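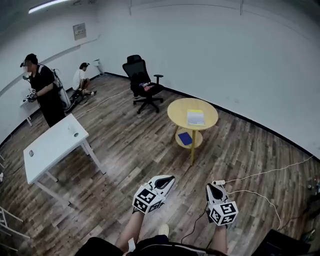

## 7. Moderation and reporting settings

Applies to Borkilon 2 community server, June 2021 release. Maintained by Sérgio Veloso, Clonen.

This section covers the settings that control anonymous posting, the handling of reported posts and the blocking of accounts. Complete section 6 (Creating a community) first. You need an owner or moderator account; a standard account can see the Safety menu but cannot save changes in it.

The examples use a community named Sequeira. Replace this with the name of your own community wherever it appears.

### 7.1 Choosing the posting mode

Each community runs in one posting mode at a time.

| Mode | Name shown to members | Name shown to moderators |
|---|---|---|
| Named | Display name | Display name and account ID |
| Alias | Alias chosen by the member | Alias and account ID |
| Anonymous | None | Thread token only |

A thread token is a short code created when a member first posts in a thread. It stays the same for that member within the thread and is different in every other thread. Moderators can use it to see which replies came from the same account, but they cannot use it to find the account.

To set the mode:

1. Sign in and open **Communities > Sequeira > Safety**.
2. Select **Posting mode**.
3. Choose **Named**, **Alias** or **Anonymous**.
4. Select **Save**. The server asks for your password.
5. Enter the password and select **Confirm**.

The new mode applies to posts made after step 5. Existing posts keep the mode they were written in.

**Caution:** Changing from Alias to Anonymous deletes the list of aliases. The list cannot be restored from within Borkilon. Export it first from **Safety > Aliases > Export** if you may want to return to Alias mode.

### 7.2 Setting up the name filter

The name filter holds back posts that contain the full name of a person. It is off by default in Named mode and on by default in the other modes.

1. Open **Safety > Filters > Names**.
2. Set **Filter status** to **On**.
3. Under **Match**, choose **Full names only** or **Full names and listed nicknames**.
4. If you chose the second option, upload a plain text file with one nickname per line. Save the file as UTF-8.
5. Under **Action**, choose **Hold for review** or **Reject**.
6. Select **Save**.
7. Select **Test** and enter a sentence containing a name from the list. The result should read `MATCH`.

If the result reads `NO MATCH`, check the file for blank spaces at the ends of lines. Accented letters are treated as different from plain ones unless **Ignore accents** is ticked. With the box clear, a list entry for "Sergio" will not match "Sérgio".

**Note:** The filter reads text only. It does not read names inside pictures, and it does not catch names spelled with numbers or symbols in place of letters. Posts of this kind reach moderators through member reports.

The **Reject** action tells the writer that the post was refused and shows the matching word. Use **Hold for review** if you do not want members to learn what is on the list.

### 7.3 Setting the report threshold

A post is hidden once it has been reported by a set number of accounts. It stays hidden until a moderator has dealt with it.

1. Open **Safety > Reports**.
2. Enter a value in **Hide after**. The default is two.
3. Under **Count reports from**, choose **All members** or **Members older than**. The second option takes a number of days, and the default is seven.
4. Tick **Notify moderators** and enter an address that is read daily.
5. Select **Save**.

Reports in the categories **Threat** and **Private information** ignore the threshold and hide the post at once. This cannot be turned off.

A low threshold can be misused by a small group of accounts acting together. A high one leaves harmful posts in view for longer. Small communities should keep the default until they have seen a full month of reports - the monthly totals are under **Reports > History**.

### 7.4 Working through the review queue

Held and hidden posts appear in the same queue, oldest first.

1. Open **Safety > Queue**.
2. Select a post. The panel on the right shows the reason it was held and any reports made against it.
3. Select **Show thread** if the post cannot be judged alone.
4. Choose one of the following:
 - **Release** returns the post to view and closes its reports.
 - **Remove** deletes the post from view and keeps a sealed copy.
 - **Pass on** sends the post to another moderator.
5. Enter a reason. The field accepts free text and must not be left empty.
6. Select **Done**.

Sealed copies are kept for 37 days and are then erased. An owner can extend the period for a single post by selecting **Keep** on the sealed copy before it runs out. Do this promptly if a member has said they intend to go to the police or to a school or employer.

**Caution:** Do not copy the text of a removed post into the reason field. Reasons are included in the activity export and are not erased with the sealed copy.

### 7.5 Blocking an account in Anonymous mode

Moderators do not see account IDs in Anonymous mode, so the block is placed through the post.

1. Open the removed post in **Queue > Closed**.
2. Select **Block author**.
3. Set the length of the block.
4. Select **Confirm**.

The server applies the block without showing the account to the moderator. The blocked member sees the end date and the reason entered in 7.4, step 5. A block does not remove the member's other posts. To deal with these, report them one by one or ask an owner to run **Safety > Tools > Hide by token** on the thread concerned.

A block covers one community only. Communities that share a server through the Salport add-on can exchange blocks - see the Salport guide, section 3.

### 7.6 Faults

**Queue is empty but members say posts are missing.** The queue index has stopped. Restart it with `borkilon queue rebuild`. On a small server this takes about two minutes, and posting can continue meanwhile.

**Save is greyed out.** Another moderator has the same page open. The name is shown under the button.

**Notification messages do not arrive.** Send a test message from **Server > Mail**. If the test arrives, re-enter the address in 7.3, step 4, and save again.

**Error F-07 after uploading a nickname list.** The file was not saved as UTF-8.

Corrections to this section go to Afonso Seixas at the Clonen documentation desk. Quote the section number and the server version shown under **Server > About**.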